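Dovenell Coffee Set: read me first

Last updated July 29, 2021

Hello! If you've found this folder, you're probably in next year's robotics club at Dovenell, or you're from one of the other clubs we promised to share with. I put these notes together at the end of our project, so they're written from memory plus the log sheets, and the log sheets win if the two disagree.

What's in the folder

75 recordings of our two-handed robot (we call it Toreck, and so do all the file names, sorry) working with a coffee machine and a ribbed glass. Each one has the head camera video, the joint positions for both arms and all the fingers, and a short text note typed up by whoever was driving. Most of them last under a minute. The long ones are nearly always me being slow.

We drove everything by hand using a pair of tracking gloves. Nothing in here was done by a trained model. That part is in the Oshima folder, and it has its own notes (shorter and grumpier than these).

The task

We started with grand plans for a whole café routine and ended up with one glass and one machine, which kept us busy from December right through to summer. A recording can cover any of these: reaching for the glass, placing it on the grate, keeping both hands near it under the spout, lifting it off, and holding it clear. Very few recordings have the lot.

The bit I'd look at first is the placing. The thumbs come in low, near the base of the glass, and the brew group hangs right over it, so there isn't much room to be clumsy in.

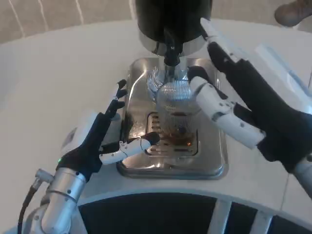

How the files are sorted

train/ has 48 recordings, picked at random
check/ has 10, kept back for testing (please don't train on these!)
odd/ has everything else

The odd folder is where we put recordings with a dropped signal, a late start, or a driver who forgot which hand was which. I'd still have a look in there. Some of the grasps are better than the ones in train, they just have a gap in the joint data somewhere.

Labels

Each recording has a labels file with a start time and an end time for every stage. The stage names are reach, place, wait, lift and hold. "Wait" means the glass is on the grate and the hands aren't moving it. It does NOT tell you whether the machine is pouring, and I know that's annoying, because I wanted it too. We ran out of time.

"Hold" begins once the glass has left the grate and one hand has it on its own. The other hand can be doing anything at all at that point, and we didn't label it separately. I usually parked it beside the machine with the palm down so I could stop thinking about it.

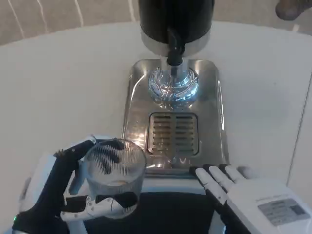
Glass in the left hand, right hand resting by the base plate.

Things that will trip you up

The glass is clear and so is the dispensing piece on the machine. Our first go at finding the glass automatically used Vutska, the little tracking script from the year before, and it kept locking on to reflections in the steel. If you want glass positions, mark them by hand for a few recordings before you trust any script.

Fingers show through the glass as well. It looks lovely on video and it's horrible for anything that tries to draw a neat outline round the hand.

The finger joint numbers are what we asked for, and the hand doesn't always get there. When a finger is pressing on the glass, the number says it's more closed than it really is. The wrist and arm numbers are measured properly, so those are fine.

Left and right always mean the robot's left and right. A couple of the typed notes get this the wrong way round, and I've left them as they were typed.

Opening the files

You need the club laptop image or any fairly recent Python. Run view.py with the recording number after it and you'll get the video with the joint plots underneath. The plots only keep the last 600 samples on screen, so scroll back if you've paused late. Press L to show the stage labels and Q to get out.

Using it

Help yourselves for school and club projects. If you show it at a competition, please put "Dovenell robotics club" on your poster somewhere. If you fix any labels, save them as a new file next to the old one and add a line to changes.txt with the recording number.

Still to do: pouring labels, a second glass shape, and a better name for the odd folder.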